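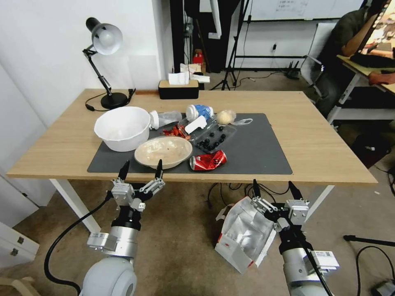

Table with a pale wood top, foil bag at right.

Plant visit: Vasenum filling and color lab, April

The Vasenum site makes lip color, tinted balm and two foundation lines, most of it under contract for smaller labels. I was on the 9:30 tour with four other people from the trade. Stella Makokha, who runs production, led it. Hairnets, coats and shoe covers were handed out at the door, and we were asked to remove watches and any fragrance-heavy hand cream, which meant a trip to the sink for two of us.

The building dates from 1925 and was a hosiery mill. The floors are still uneven in the corridor between weighing and bulk mixing, and pallets have to go the long way past receiving.

Weighing

Pigments are stored by color index number, not by shade name. Iron oxides are on the lower racks, organic reds and lakes on the upper ones. Each batch card lists the raw material, the lot and the target weight, and a second operator signs for every pigment. The card I was allowed to read was for a brick red balm. It had eleven lines, four of them pigment, and the smallest was a black oxide at 0.04 percent.

Milling

Pigments are wetted in castor oil before milling. The three-roll mill is a Mihăilă, bought used, and it makes two passes for most shades and three for anything with a high load of red 7 lake. Lahcen Bensaid took a drawdown on a gauge block after each pass. After the first pass, specks showed at the 20 micron mark. After the second they stopped at 10, which he accepted. He said the third pass costs 40 minutes per batch and customers do ask for it to be dropped.

Color matching

This was the part I came for. Esi Osei matches by eye first, under a daylight lamp and then a warm store lamp, and only then uses the spectrophotometer. Her tolerance for opaque lipstick is a delta E of 1.0. For sheer tints she does not use a number, as the reading changes with film thickness and with whatever is behind it. She presses the sample between two glass slides with a fixed spacer and compares it with the retained standard.

The standards library holds 1341 shades. Samples are replaced every two years - the balms sooner, because the butters go grainy and scatter light. Several of the older Zistier shades have been rematched since one of the lakes was discontinued. I put the old and new versions of their plum on the back of my hand. The new one is slightly bluer and drags more on application.

Filling

Bulk goes into the melting kettle at 82 C and is held under slow stirring to let air out. The filling line takes batches of up to 156 kilograms. Molds are preheated to 40 C, filled, then moved over a cold plate. Too cold a mold gives visible rings on the bullet. The tube line next to it was down for a changeover to Flotska, a lip oil with a doe-foot applicator, and we saw only the wiper inserts and a tray of caps.

Abílio Quintela showed the break test. The bullet is extended, clamped horizontally and loaded until it snaps. The lower limit here is 180 grams for the standard diameter. The first one broke at 212 and the second at 205. Slim formats have a separate limit, which I did not write down.

Questions at the end

Minimum order is 1000 pieces per shade for stock formulas. Custom formulas start higher and depend on the packaging. Lead time was quoted as 14 weeks from approved shade, with components on site. Dwynwen Gough asked about refillable cases and was told that one supplier is being tested - the magnets hold, the inner cup rattles.

Stability samples run for 12 weeks at 40 C, plus a freeze and thaw series. We did not get into the oven room.

The tour ended at 12:15. Parking is on the north side, and the gate needs a code from reception to get out.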